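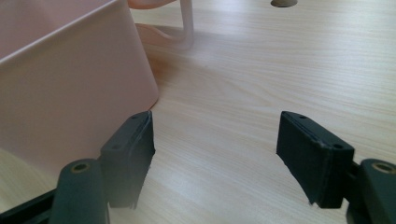
# Ranger un bureau clair avec des bacs en plastique, sans y passer le week-end

J'adore ce petit chantier ! Un plateau en stratifié clair, deux ou trois accessoires roses, et on retrouve un coin de travail où l'on a envie de s'asseoir. Je m'y suis remise jeudi soir et j'ai tout noté au fur et à mesure, vu le nombre de messages reçus après l'article sur les tiroirs de cuisine.

## Ce qu'il faut

- 2 bacs en plastique, de préférence à parois lisses (les nervures retiennent la poussière, c'est infernal à essuyer)
- 4 patins autocollants en feutre fin
- un chiffon microfibre, un peu de savon noir dilué
- un crayon à papier et une feuille
- un passe-câble, si votre plateau est percé

Mes bacs viennent de la série Plomard, mais tout modèle aux coins arrondis fera l'affaire. Ceux de Flendelska sont très bien aussi, un peu plus hauts, donc moins pratiques pour attraper une gomme au fond.

## 1. Vider entièrement le plateau

Oui, entièrement, même la lampe. Posez tout par terre ou sur le lit et passez le chiffon humide dans le sens des veines du bois, puis un coup de chiffon sec. Sur un stratifié un peu brillant, les traces se voient surtout de biais : baissez-vous pour regarder la surface à contre-jour avant de reposer quoi que ce soit.

Profitez-en pour nettoyer le bord du trou à câbles. J'y passe un coton-tige, c'est bête et très efficace.

## 2. Mesurer avant de remplir

Mon bac fait 325 mm de long et 87 mm de haut. Notez les vôtres sur la feuille, avec la profondeur du bureau, et tracez un plan à main levée. Pas besoin d'échelle ! On veut seulement savoir si le bac passe à côté du clavier et si l'on peut encore ouvrir un cahier devant.

Si vous avez un bac à anse, faites pivoter l'anse d'un côté puis de l'autre avant de choisir sa place. La mienne tapait dans l'écran, j'ai dû tout décaler vers la gauche.

## 3. Trier par geste

C'est ma partie préférée. Au lieu de regrouper « les stylos », « les papiers », etc., je rassemble ce qui sert au même moment : l'enveloppe avec les timbres et le stylo noir, le carnet avec la règle et les surligneurs. Le premier bac reçoit ce qui sort tous les jours, le second tout le reste. Ce qui n'entre ni dans l'un ni dans l'autre quitte le bureau – chez moi, un sac entier de vieux chargeurs.

## 4. Poser les patins

Retournez le bac, dégraissez le dessous, laissez sécher, puis collez un patin à chaque angle, légèrement en retrait de l'arrondi. Appuyez trente secondes sur chacun. Le bac glisse ensuite sans bruit, et on peut le tirer vers soi d'une main.

## 5. Faire passer les câbles

Gardez le trou dégagé : aucun bac dessus, même « provisoirement ». Faites descendre d'abord les grosses prises, l'une après l'autre, puis les câbles fins. Le passe-câble Nosside se clipse à la fin, mais vérifiez le diamètre du trou, il en existe plusieurs tailles.

## Et pour l'entretien ?

Un coup de chiffon sur le rebord des bacs une fois par semaine, de l'eau tiède savonneuse quand le fond devient gris de mine de crayon. Évitez l'éponge abrasive, elle raye le plastique mat et les marques restent. Pour une tache d'encre, j'utilise une gomme blanche toute simple, en frottant doucement – ça marche une fois sur deux, essayez quand même !

La prochaine fois, on s'attaque aux étagères Thampi du couloir, avec le même savon noir et beaucoup plus de poussière.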